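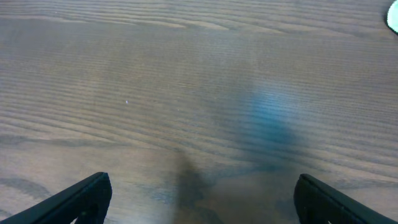
Text: Fitriani Chong, product documentation, Otimitz
Last change: July

Section 6. Setting up the Halik wrist kit for table and cloth work

This section is for users who have already mounted the gripper and the wrist camera on the arm. If the fingers are not yet screwed on, go back to Section 4 first. You need a hex key, a soft dry cloth and a table that does not move when you lean on it.

6.1 Prepare the table

1. Clear the part of the table where the gripper will come down. Objects at the side can stay if the arm does not pass over them.

2. Wipe the surface. Small crumbs do not harm the fingers, but the software can take a bright speck for a grasp point.

3. Open the camera view and move the arm to the low position. Both finger tips must be visible, one on the left and one on the right, with free table between them. When only one tip is visible, loosen the camera bracket, turn it a little and tighten again.

4. Look for reflections. A polished wooden top can show a patch of colored light or a dark soft shadow between the fingers, and the grain stays visible through it. Move the lamp if you can. If you cannot, set Glare to "High" in the camera menu.

Note: The factory setting for Glare is "Low". It is meant for matte tables.

6.2 Set the finger opening and force

1. Press Open on the hand controller and wait until the green light stops blinking.

2. In the menu Gripper, choose Material, then Cloth. The force value changes to 16. Please do not start with a higher value, also when the cloth is thick.

3. Close the fingers one time without any object. You should hear one click. Two clicks mean that the finger screws are loose.

Caution: Keep your hands away from the fingers while the arm is powered. The force limit protects the cloth – it does not protect your skin.

6.3 First lift

1. Lay a microfiber cloth loosely on the table. A flat cloth is difficult for the first lift, so make a small fold in the middle with your hand.

2. Put the next cloth to the side, with enough space that the two do not touch. Use a different color if you have one. It makes the check in the camera view much easier.

3. Start the program Lift 1. The arm goes down, closes the fingers and rises 200 mm. Then it stops and waits for you.

4. Check the camera view during the stop. The cloth should hang in loose folds above the table, and it may cover most of the gripper. The black part can be seen only a little at the bottom of the view.
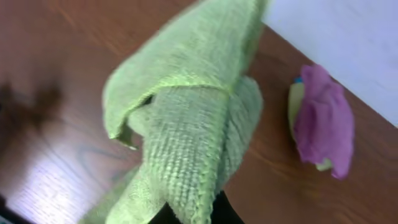

6.4 If the lift does not succeed

The cloth stays on the table: lower the start height by one step and repeat. On ribbed or looped cloth one step is normally sufficient.

The cloth slips during the lift: clean the inner side of both fingers with the dry cloth. Do not use alcohol.

The program stops with code 166: the camera cannot find the edge of the table. Turn the base of the arm until the far edge comes into view, then press Resume.

The second cloth comes up together with the first: increase the space between them. Users of the older Vultley bracket should also read the supplement at the end of this manual – the camera sits lower there and the distances are different.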